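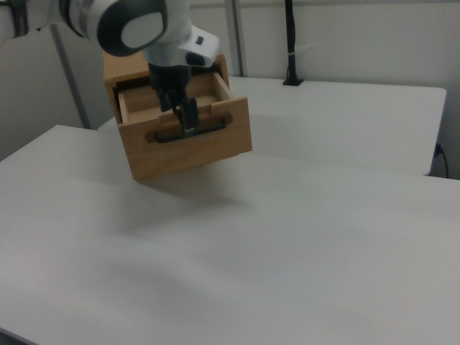

Section 2: Fitting the handle, the drawer and the unit's first home

Read this section before you start. We know how manuals are read, so the parts that matter most are marked Caution, and you may at least skim those.

By now you should have glued the cabinet and the drawer box as described in the previous section and left both overnight. If you left them for the length of a cup of tea, go and do something else and come back tomorrow. The glue does not respond to enthusiasm.

What you need

The glued cabinet
The glued drawer box
The drawer front, already drilled
The black bar handle and its fixings (in the small paper bag)
A cross-head screwdriver of the ordinary sort
Fine sandpaper
A candle stub, or a piece of plain soap
A clean, dry cloth
A table you can work on without moving somebody's supper

Note: An electric screwdriver will do the job very quickly, including the part where the screw goes too far. We recommend the hand kind. Lovisa Kristiansen, who tests the Kamach units for us before the instructions are printed, has split two drawer fronts in her career, both with a power tool and both on a Friday afternoon.

Preparing the drawer front

1. Lay the drawer front on the cloth with its better face up. The better face is whichever one you prefer. Grain varies from board to board and we don't choose on your behalf.

2. Run the sandpaper lightly along the edges, following the grain. You are taking off splinters, so a few strokes will do. If you can see a new shape emerging, stop.

3. Wipe away the dust. Blowing it is traditional, but it goes in your eyes.

4. Check that the drilled holes are clear right through. A cocktail stick is good for this.

Caution: Don't enlarge the holes. If a screw won't enter, it is either the wrong screw or it is going in at an angle. Both are curable. A large hole isn't.

Fitting the handle

5. Hold the handle against the better face so that its ends sit over the holes. The bar should run straight across the front. The handle has no right way up, and we still get letters about it.

6. Push the screws through from the back and turn each by hand until it just catches.

7. Tighten them a little at a time, going from one to the other. If you finish one completely before starting the next, the handle will pull to one side and you will look at it every day for years.

8. Stop when the handle no longer moves. A further heave for luck will dent the wood behind, and it has never brought anyone luck that we know of.

Note: A faint squeak on the last turn is normal. A crack is not. If you hear a crack, undo the screw, put down the screwdriver and look at the section called Replacement parts.

Joining the front to the drawer box

9. Stand the drawer box on its back, open end towards you, on the cloth. The drawer front is slightly wider than the box. It is meant to be, so please don't saw anything.

10. Place the front on the box with the same overhang at each side. Measure if you must. Most people can judge it by eye, and those who can't usually know that about themselves.

11. Fix the front with the short screws, working from inside the drawer. Large hands find this step trying. Borrow smaller ones if they are available and willing.

12. Turn the drawer the right way up and set it on the table. It should sit flat. If it rocks, loosen the screws by half a turn, press down on opposite corners and tighten again. If it still rocks, try a different table before blaming the drawer.

Running the drawer in

13. Look inside the cabinet for beads of dried glue along the lower corners. Pare them off with a blunt knife. One bead the size of a lentil will stop a drawer as firmly as a lock.

14. Rub the candle stub along the bottom edges of the drawer and along the surfaces they slide on. Be generous, but don't leave crumbs.

15. Offer the drawer up to the opening with both hands and push it in slowly, keeping it level.

16. Open and close it a dozen times or so. It will be stiff to begin with and easier by the end, when anyone else in the room will ask you to stop.

Caution: The drawer has no stop at the back of its travel. Pull it far enough and it will come all the way out, bringing its contents with it. Until you have learnt how far is far enough, practise with it empty.

If the drawer sticks on one side only, take it out and look for a shiny patch on the wood. Sand that patch lightly, wax it and try again. If the drawer sticks everywhere, the room is probably damp. Wood swells in damp air, as it did when it was a tree, and will generally go down again when the heating comes on. Customers who buy in January tell us their drawer is loose, and the same customers tell us in autumn that it is tight. We have filed these together.

Choosing where it goes

The cabinet is 272 mm wide and will fit on most shelves, desks and bedside tables. The top is flat and will take a small lamp or a short stack of books. Keep the load under 7 kg. It will not take a person, including a small one who wants to reach the biscuits.

17. Pick up the cabinet from underneath, with a hand at each side and the drawer closed.

18. Set it down where you want it, leaving enough space in front for the drawer to open. We mention this on account of Muchen Yin in our office, who built a very handsome one and put it behind a door.

19. Keep it at least 200 mm from a radiator, and out of strong sun if you want the wood to stay pale. It will darken over time in any case. You may call this character.

20. If the surface beneath is polished or precious, stick the felt dots to the underside. They are in the same paper bag as the screws and are usually found the following week.

Finishing the wood

The unit is supplied bare and may be left that way. Bare wood marks easily, though, and tea is particularly fond of it. For a little protection, wipe on a thin coat of clear furniture oil, leave it for the time stated on the tin and rub off what hasn't soaked in. Take the handle off first if you're careful, or clean it afterwards if you're honest about yourself. Leave the sliding surfaces unoiled, as they already have their wax.

Caution: Cloths used with oil can heat up and catch fire if left in a heap. Spread them flat outdoors to dry before throwing them away. We have no joke to make about this one.

Looking after it

Dust with a dry cloth. Wipe spills at once and don't let water stand on the top. Wax the sliding surfaces again when the drawer starts to complain. Check the handle screws now and then, and tighten them by hand if the bar has begun to wobble.

As to what goes in the drawer, we offer no instruction. Our own at Berge contains dead batteries, a key to something and the felt dots from step 20.

For a second unit to stack beside the first, continue to Section 3. For missing screws, check the paper bag again, then see Replacement parts.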